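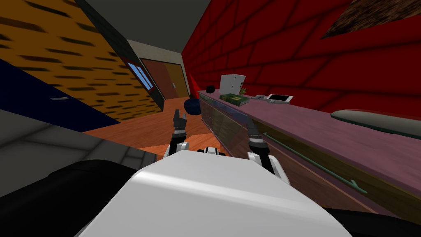

Simulated room with two-armed robot at the long cabinet.

Equipment Planning Officer, part-time
Wirkent, Treltudport

We are hiring someone to plan and cost the purchase of two-armed robots for our storage rooms. You will turn simulation results into a parts list, get quotes on arms and grippers, and keep the budget up to date through to December.

You need experience with capital purchasing and spreadsheets. Programming is not required. The contract is 298 hours, with 50 set aside for supplier visits. Some travel to our Udent site.

Send a resumé and a cover letter of no more than 200 words to the Wirkent office.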